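Bring Back the Paper Bus Schedule

I miss the paper bus schedule. There, I said it! The little folded kind that used to sit in a rack behind the driver on the Tadstead line, with the tiny map nobody could refold.

Last August the racks went away and we all got told to use the app. Fine, I have the app. I also have a phone that dies by 2 in the afternoon, and a stop out on Mallow Road where the signal comes and goes as it pleases (mostly goes).
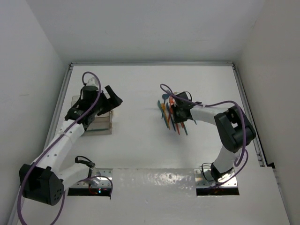

My neighbor Myrtle Mahmoud kept her last copy and has it taped inside a kitchen cabinet. Half our building has knocked on her door to look at it, me included. It's out of date now, so we all stand there doing math on the 18, which leaves a bit later than it used to, except on Saturdays.

I'm not against the app! Use it, love it, track your bus around every corner. But printing 100 copies and leaving them at the library can't cost much, and I'd gladly chip in a few bucks for mine. I'd probably lose it in a coat pocket by winter and go ask for another one.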